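Packing and Presentation Assistants (part-time, fixed term)
Plellmont Works, Dovamitz

Leclerc Packaging invites applications for two part-time posts in its finishing department, beginning in February. Post-holders will work 20 hours per week, with a start time of 7.30 am.

The successful candidates will set out foam holders on the packing tables, check each one for marks or damage to the rims, and place it in the correct carton for dispatch. Holders are supplied in black and in navy blue, and the two colours must be kept separate at every stage.

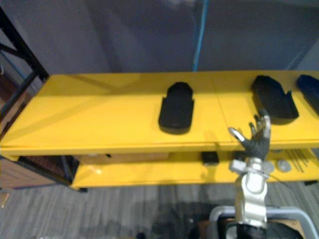

Applicants should have good eyesight for small defects and be able to stand for most of a shift. Previous experience of packing is welcome but not required, as full training will be given. Work surfaces are to be left clear and wiped down at the end of each shift.

Pay is 2,030 per month before tax. Applications, quoting reference 39, should be addressed to Ülle Kalniņš, Personnel Office. Questions about the duties may be put to the department supervisor, Sânziana Buzatu.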